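4. What people told me about the computer in the closet

4.1 Why I stopped asking about age

When I started the household interviews in Grurkcombe, my first question was always how old the computer was. I thought it was an easy warm-up. It was a terrible question! People would guess, then a spouse would shout a different guess from the kitchen, and ten minutes later we'd be sorting through tax folders looking for a receipt. By the sixth interview I had dropped it and started asking what was going on in the family when the machine came home. That worked much better. People remember a desktop the way they remember a couch: it came the summer we moved, or right before the baby, or when Dad was still working from the den.

This matters for how I read the survey. The mailed form (the one Kylie Brunton and I put together, see Section 3) had asked for a purchase year, and we got 1,407 usable forms back. I'm glad to have them. But after sitting at so many kitchen tables I trust the year column less than any other column on the sheet, and I lean on it very lightly from here on.
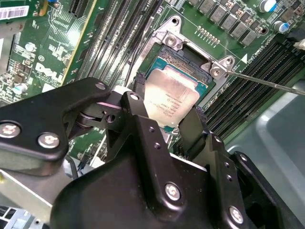 The better columns turned out to be the two we nearly cut for space, "Who used it most?" and "What would have to happen before you got rid of it?" The second one had a blank line and no boxes to check, and people wrote all over it, up the margin and onto the back. One woman drew an arrow to the return address and asked us to come and get the thing.

4.2 Three kinds of keeping

I sorted the 70 interviews by hand, twice, with a month in between so I'd have time to forget my first pass. I went in expecting to find that people keep old desktops out of worry over private files, which is the usual story in the disposal literature. Worry is in there, sure. It came up in plenty of homes. But most of the time it was a reason people gave me at the door, and once we'd been talking for a while something else came out.

The first kind of keeping I call parking. The computer stopped being used, it was unplugged to make room for a holiday table or a crib, and it went somewhere temporary. Temporary lasted years. Parked machines had no story attached to them, and their owners were often a bit surprised to be asked. ("Oh, that. Is that still down there?")

The second kind is holding for parts. These people, mostly but by no means all men over fifty, can tell you what's inside the case and what they might want it for. They rarely get around to it. I asked each of them when they had last taken a piece out of a kept computer, and a good many had to think back to a previous house. I don't want to make fun of this, as I have a coffee can of drawer pulls in my own garage. Knowing you could open the thing up seems to be worth something all by itself, and a desktop invites that feeling in a way a phone never will.
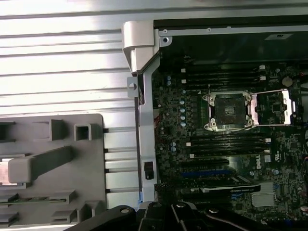 Figure 2. Interior of an open desktop computer, with a gray plastic tray to the left of the metal frame rail.

The third kind is the one I had no name for when I began, and I've settled on minding. A minded computer belonged to somebody, or to a stretch of life, and the keeper is looking after it on behalf of that person or that time. A widower in the Leone neighborhood dusts his wife's tower every week and has never switched it on since she died. A mother in Moso has her son's first machine under his old bed, and he's in his thirties now with two computers of his own. Neither of them could tell me what was on the drive. I asked the mother whether she'd like to have it looked at, and she said no so quickly that I changed the subject.

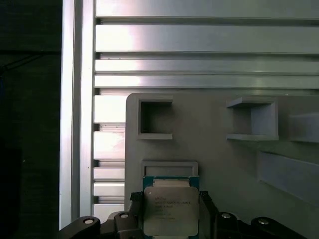 The kinds overlap, of course. A parked machine can turn into a minded one overnight if there's a death in the family, and I talked to two brothers who were each sure the same computer was being kept for a different reason. One called it spare parts. The other went quiet and then told me their father had done his books on it. I coded that household as minding, and Kylie coded it as parts, and we left both codes in the file.

4.3 Money comes up less than you'd think

Before the fieldwork, the people at Gruteo (the reuse shop on the north side of town, who let us leave a stack of forms at the counter) told me flat out that it was all about price. Offer folks enough and the closets will empty. So I put it to everyone as a made-up offer: would you hand it over for $150, today, in cash? Parkers said yes before I'd finished the sentence. Parts people wanted to know what I planned to do with it, and then a fair number of them tried to talk me up. The minders mostly just shook their heads. One of them laughed and told me I could have the printer.

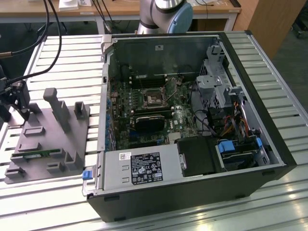
I should say that a pretend offer is a weak test, and a person who waves off imaginary cash at their own table might do something else in a month when the rent goes up. Still, the way people answered lined up so well with how they had talked in the hour before that I've come to use it as a rough check on my sorting. Where the offer and the codes disagreed I went back and listened to the recording again, and I moved six households as a result. Most of those moved from parts to parking, including one man who had given me a long and very convincing tour of his shelf and then asked if I could carry everything out to the car before his wife got home.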